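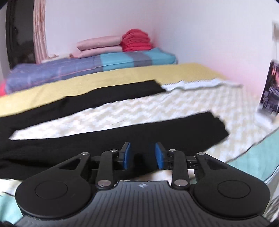
Gripper and bed, small bedroom

February, notebook, Murkwood issue 3
Started 9:15 am, kettle on, Lucie already inking

Villain problem again. Ninia reads fine in issues 1 and 2 because she hardly shows up. Now she has 11 pages and has to carry them. Read the script aloud start to finish with Hamish doing her lines. Flat. She explains her plan three times (p. 4, p. 9, p. 17). Cut two of those. Keep p. 9, the one on the ferry, she's half distracted by the ticket guy and it plays better.

Hamish's point: she wins too easily in the harbor fight. Sutcliffe throws everything at her and she just walks through it. Big villains get that scene in every book and readers skim it. Tried a version where she gets hurt on panel 2 and keeps going with the bad arm for the rest of the issue. Thumbnails in the blue folder. Much better, but now the arm has to be right in every panel after p. 12. LEFT arm. Writing it here so we stop arguing.

Powers, what we agreed:
- she can hold one thing still. One. Car, bullet, person, wave
- has to be looking at it
- no flying. Bevan drew her flying in the cover rough, it's gone
- when she lets go the thing carries on at the speed it had before

Last one matters for the train sequence. If she holds the train everyone inside still moves, or don't they? Tipene says passengers stop too, they're part of the thing. I say they hit the seats. Left open, we need it by p. 14 at the latest.

Color tests next. Her coat in the night pages goes to mud, the purple and the sky land on the same gray when printed. Ran three strips on the office printer:
strip A, coat warmer: looks like a bathrobe
strip B, sky greener: good, a bit swampy, it is called Murkwood after all
strip C, rim light only: best on screen, vanishes on paper
Going with B plus a thin rim on the shoulders. Lucie to redo pp. 12-13 as a check before we touch the others.
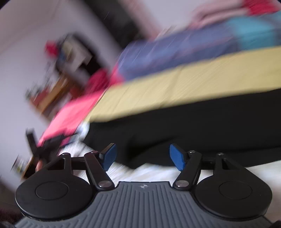

Lettering and word count

Whole script came in at 1,979 words before cuts. Way too much for this page count. Ashton lettered p. 9 as a trial and the balloons ate Sutcliffe's face. After today's cuts we lost 596 words, mostly Ninia talking and the radio announcer, who I liked, sorry announcer.

Ninia's balloons: square corners, no tail when she's off panel. Ashton tried a jagged outline, looked like she was shouting in a phone booth. Plain outline stays. Font one point smaller then everyone else's, so she seems quiet. Check it's still legible on the cheap stock, p. 9 first.

Sound effects by hand, not font. Tipene has a page of them in pencil, scan at 600 and don't clean up the edges.

Redraw list after the read through:
p. 5 panel 3, Sutcliffe's badge on wrong side
p. 8 whole bottom tier, too many talking heads, try one wide panel
p. 12 left arm (see above!!)
p. 16 Ninia's eyes, she isn't looking at the truck so she can't be holding it
p. 20 Bevan wants a silent page. Yes
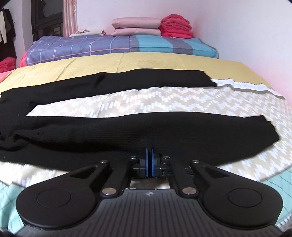 Last changed: February, 4:40 pm, by Ashton

Added after lunch. Heard back from Fenden re the print run, they want the cover seperate from the interiors and a proof of the night pages first. Sent strip B so they can see what we're after. No price yet.

Cover: Bevan's second rough, Ninia standing in the shallows with the wave held behind her, coat wet to the knee. Everybody picked it over the throne one. Title needs to move up, it sits on her forehead now. He's got 37 layers in that file and none of them are named, asked him to fix before he hands over.

Train question still open. Hamish sketched both. Passengers thrown forward is nastier and tells you more about her, she knew and did it anyway. Tipene still says it breaks the rule. Vote tomorrow, bring the pencils.

To do
Lucie: pp. 12-13 color, then flats on 14
Hamish: rewrite p. 17 without the speech
Ashton: reletter p. 9, new radio balloon for p. 3
Me: find the missing page of thumbnails, last seen under the light box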